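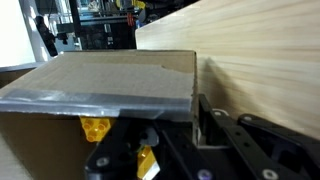 Second Finger Set

Tane Ellery logged the close on the carton as attempt 8 and wrote "tape" in the fault column. The left finger lay against the front of the box, under the lip, where the packing tape was shiny and wrinkled. The Grirholm controller reported contact. The Kudeo controller, reading the same motor current on Friday, had reported nothing.

"Which one do you believe?" said Everaldo Magalhães.

"Neither. I believe the wrist camera."

"The camera doesn't measure force."

"It doesn't claim to."

Everaldo opened the current trace and scrolled to sample 531. There was a step in it, two counts high, then a flat line. Grirholm called anything over one count a contact. Kudeo wanted three. He had written the Kudeo threshold himself, in January, for the old fingers, and had left no comment beside it.

"Linkage friction," he said.

"Could be cardboard."

"Could be."

Tane opened the fingers, backed the arm off and typed a 2 into both threshold fields. The cursor sat there. Everaldo pulled the other stool across - the one with the bad castor - and started a new column.

"Attempt 9," he said. "Go when you like."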